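Ulora Clube – licença de simulação para turmas e clubes de robótica

Referência 2156-C
Preço: 132 € por ano letivo, por clube
Entrega: chave de ativação por correio eletrónico, mais o caderno impresso enviado pela Colis
Disponibilidade: imediata

Descrição

Quem acompanha um clube de robótica conhece bem aquela tarde de sexta-feira em que há um braço só, uma mesa só, e uma fila de alunos à espera da sua vez, cada um com o seu programa já escrito e uma vontade enorme de o ver mexer. O Ulora Clube nasceu de uma dessas tardes e continua a ser pensado para elas. É um ambiente de simulação com braços, garras, câmaras e objetos do dia a dia, que corre nos computadores que a escola já tem, e onde cada grupo pode ensaiar à vontade a sua pega, errar, mudar um número, voltar a errar e chegar ao braço verdadeiro com o trabalho bastante adiantado.

A licença permite ter 10 postos ligados ao mesmo tempo. Os projetos ficam guardados na pasta do clube e podem ser abertos em casa, em modo de consulta, o que os pais costumam apreciar (e os alunos ainda mais, porque gostam de mostrar o que fizeram!).

O módulo de manipulação vem dividido em duas partes. A primeira, Peças, trabalha com uma garra de dois dedos e componentes de informática. A segunda, Mesa Posta, passa para dois braços numa sala mobilada, com quadros na parede e um tabuleiro cheio de coisas. Os alunos escolhem a câmara com que querem trabalhar e o simulador guarda as imagens de cada ensaio.

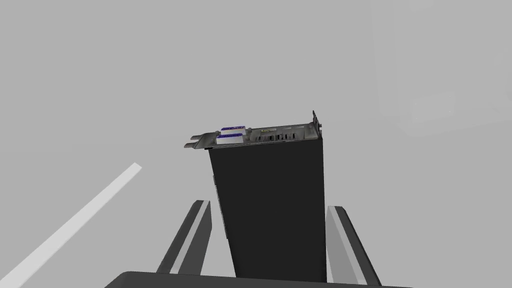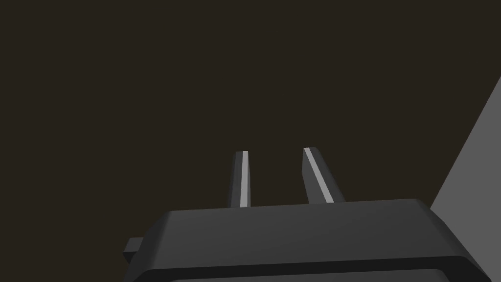
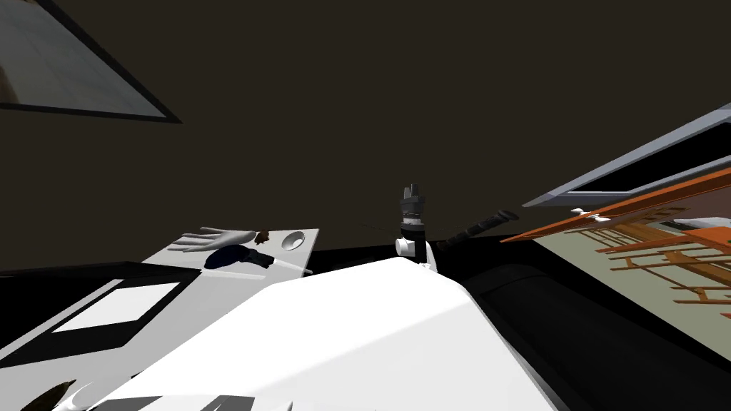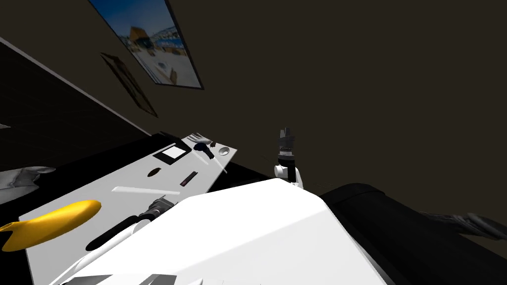

A passagem de Peças para Mesa Posta é o ponto em que aconselhamos mais calma, e no caderno reservámos-lhe duas sessões inteiras. Na primeira parte o aluno tem um só objeto em que pensar; na segunda tem de escolher, e escolher dá trabalho. Há um garfo branco sobre um tabuleiro também branco, com um talher azul-escuro, em forma de colher, mesmo ao lado, e os grupos que procuram os objetos apenas pela cor dão depressa com o segundo e ficam muito tempo à volta do primeiro. Sugerimos que se deixe a discussão correr um bocadinho antes de abrir a folha de apoio. Costumam aparecer boas ideias: usar a sombra, mudar de câmara, partir de um vizinho mais fácil de reconhecer, como o pratinho cinzento e redondo junto ao canto. Todas são aceites na ficha de avaliação, desde que o grupo explique por escrito o que tentou.

O que vem incluído

Chave de ativação anual para o clube
Módulo de manipulação completo (Peças e Mesa Posta)
Caderno do aluno, em papel, um exemplar por posto
Guia do professor em PDF, com planificação para um período
Acesso à biblioteca de objetos, que tem neste momento 1558 modelos
Inscrição de uma equipa na Taça Reuter

Sobre a Taça Reuter

A Taça Reuter é o nosso encontro anual de clubes, em março, e é uma festa. As equipas recebem de manhã uma mesa que nunca viram e têm até às 16h00 para a arrumar no simulador, segundo uma lista de tarefas. Contam os objetos bem colocados e conta também o diário de bordo, que vale um terço da nota – já tivemos equipas modestas na mesa a subir ao pódio por causa de um diário muito bem feito. Não é preciso ter braço físico para participar. Os clubes com mais do que uma equipa podem inscrever as restantes na página do encontro.

Ligação a um braço físico

Os programas escritos no Ulora Clube podem ser enviados para um braço através do adaptador Etport, vendido à parte. O adaptador limita a velocidade por defeito, e pedimos que se mantenha assim nas primeiras semanas, mesmo quando os alunos insistirem muito. Antes de encomendar, confirmem connosco o modelo do vosso braço, porque alguns precisam de um cabo diferente.

Requisitos

Computador com 8 GB de memória. Não precisa de placa gráfica dedicada, embora as cenas com dois braços fiquem mais fluidas se houver uma. A ligação à Internet só é necessária para ativar a licença e para descarregar objetos novos.

Perguntas que nos fazem muitas vezes

A partir de que idade? Temos clubes do 2.º ciclo a usar a parte Peças com blocos e clubes do secundário a usar tudo em Python. Para Mesa Posta sugerimos o 8.º ano, com alguma experiência anterior.

Podemos acrescentar objetos nossos? Sim, em formato STL ou OBJ. O guia do professor tem um capítulo sobre isso, um pouco comprido, mas vale a pena lê-lo até ao fim, sobretudo a parte das massas e do atrito.

E se o ano letivo acabar a meio de um projeto? A pasta do clube fica acessível em modo de consulta até à renovação.

Produtos relacionados: adaptador Etport, caderno do aluno (exemplares avulsos), inscrição adicional na Taça Reuter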